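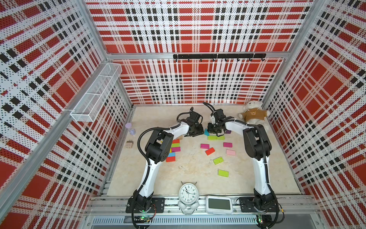
有孔ボードの裏側に空気層を取り、簡易的な吸音構造として使えるかどうかを検討しています。用途は自宅の作業スペース(三方を有孔ボードで囲ったもの)で、声と打鍵音の反射を抑えるのが目的です。現状は壁が三面とも有孔ボード、隅の枠はアルミフレーム、奥の壁にはフックを下げる横レールが一本通っています。壁の裏には何も入れていません。床は硬い板なので、床からの反射もそれなりにあるはずです。

手持ちの板は Stadico の汎用品で、実測した寸法は次のとおりです。

- 板厚:3 mm
- 穴径:8 mm
- 穴ピッチ:112 mm の間に穴の間隔が 8 つ(計算上 14 mm)
- 背後に取れる空気層:最大 112 mm

質問は以下です。

1. この寸法で共鳴周波数はどのあたりになりますか。
2. 裏にグラスウールを入れる場合、板に密着させるのと壁側に寄せるのとではどちらがよいですか。
3. 表面に柄を印刷したシートを貼ると性能は落ちますか。穴の位置は抜いてあります。

Haler の吸音パネルに置き換える案もありましたが、フックや棚を掛ける機能を残したいので、できれば有孔ボードのままで済ませたいと考えています。

---

## 回答 1(ベストアンサー)

順に書きます。

**1. 共鳴周波数**

有孔板と背後空気層の組み合わせは、ヘルムホルツ共鳴器を並べたものとして扱えます。よく使われる式は次の形です。

```
f = (c / 2π) × √( P / ( (t + 0.8d) × L ) )

c : 音速 (m/s)
P : 開口率
t : 板厚 (m)
d : 穴径 (m)
L : 空気層の厚さ (m)
```

正方配列の開口率は P = πd² / (4B²) です。B はピッチです。d = 0.008、B = 0.014 を入れると P = 0.256 になります。有孔ボードとしてはかなり大きい値です。

t = 0.003 なら t + 0.8d = 0.0094、L = 0.112 なので、根号の中は 0.256 ÷ 0.0010528 = 243.6、平方根は 15.6 です。c = 340 とすると c / 2π は 54.1 なので、f は 845 Hz 前後になります。

ただし開口率が 0.2 を超えると、共鳴器としての山はなだらかになり、板は「吸音材の押さえ」に近い働きになります。裏が空のままだと穴の部分の抵抗が小さく、吸音率はあまり上がりません。845 Hz という数字にこだわるより、裏に何を入れるかを先に決めてください。

**2. 吸音材の位置**

板の裏に密着、または数ミリ離して配置するのが基本です。穴の近くは粒子速度が大きく、そこに流れ抵抗を置くと損失が増えます。剛壁に張り付けた薄い吸音材は、粒子速度が小さい位置にあるため低い周波数で効きません。

空気層が 112 mm あるなら、50 mm 厚を板側に置き、残りを空けておく構成で十分です。全部詰めても構いませんが、費用の割に差は出にくいです。

板に密着させるとフックの裏側の爪が吸音材に当たります。フックを掛ける範囲だけ 12 mm 程度逃がすか、不織布を一枚挟んでください。繊維の飛散防止も兼ねられます。

**3. 表面のシート**

穴が抜いてあれば影響は小さいです。確認すべきなのは、シートの穴が板の穴より小さくなっていないか、位置がずれていないかの二点です。8 mm の穴が実質 6 mm になると開口率は 0.144 まで下がり、上の式で計算した共鳴周波数も 640 Hz 付近まで落ちます。穴を塞いだ場合は板振動型に近い動作になり、中高域はほぼ反射します。

---

## 回答 2

うちも似たような囲いを作りましたが、有孔ボードだけではほとんど変わりませんでした。裏に Kiiskinen のフェルトを入れたら手を叩いたときの響きは減りました。測定はしていません。

あと囲いの場合は天井側が開いているかどうかでだいぶ違うと思います。

---

## 回答 3

回答 1 に補足します。

式の 0.8d は開口端補正で、穴どうしが十分離れている場合の値です。ピッチが穴径の二倍を切ると隣の穴との干渉で補正量が小さくなります。質問の寸法では B / d = 1.75 なので、実際の共鳴周波数は計算値より高めに出ます。補正を 0.5d まで落として計算すると 975 Hz になります。設計上は 800~1000 Hz の範囲と見ておけばよいでしょう。

また、三面を囲む形では平行に向き合う面が問題になります。左右の壁が平行ならフラッターエコーが出やすいので、吸音材の量が限られるなら次の順で入れることを勧めます。

1. 左右どちらか一方の全面
2. 正面(話者の向かい側)
3. 残りの面

床は硬いままだと反射が残ります。マットを敷くのが簡単ですが、薄いものは高域にしか効きません。

アルミフレームに板を固定する場合は、接触部に薄いゴムを挟んでください。板とフレームの間でびびり音が出ることがあります。Inton の防振テープの 3 mm 厚を使っていますが、圧縮されて隙間が詰まるので、締めすぎないほうが結果は安定しました。

---

### 質問者からのコメント(2018年4月14日土曜日)

ありがとうございます。開口率を 0.05 程度と思い込んでいました。ピッチの数え方を間違えていたようです。50 mm 厚を片側の壁と正面に入れ、入れる前後でインパルス応答を取って比較します。フックの範囲は逃がしを付けます。

シートの穴はノギスで測ったところ 8 mm で、板とのずれは端のほうで 1 mm 以下でした。天井は開放です。

### 回答 1 への追記

測定するときは、マイクを囲いの中央に置かないでください。左右の一次モードの節に当たり、その成分が小さく見えます。中心から外した位置を 3 点取り、前後で同じ点どうしを比べるのが確実です。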